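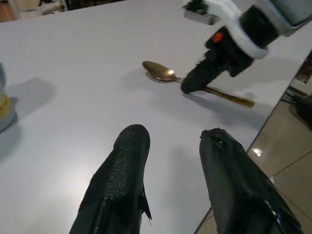 The Spoon Shift

I'd set tables at the Palma for 2 years before they moved me to the practice room at Kevard, where my whole job was watching two arms learn to pick up a spoon. A gold one, very fancy! Bienvenido Javier, who used to carry plates with me, got the mug.

"You're the teacher now," Mercy Makori told me, and handed me a clipboard. Same pay, softer shoes.

I missed the noise, mostly (and the leftover flan).
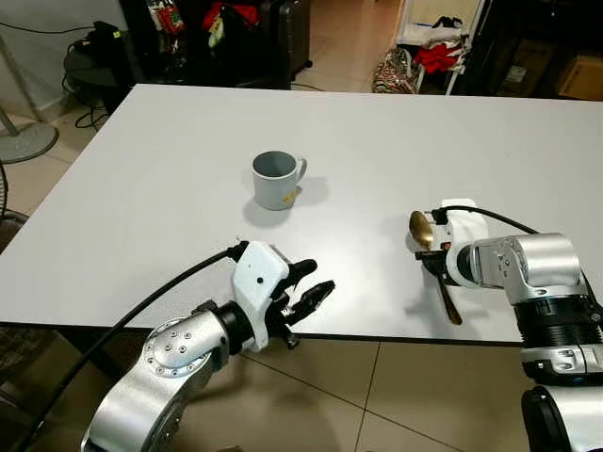 Anyway, by December I'd caught myself cheering. Out loud, to a machine! Bienvenido laughed so hard he had to sit down. Then he asked who was setting the tables back at the Palma, and I said I'd call over there and find out. I had the number on the clipboard for 36 days before I dialed it.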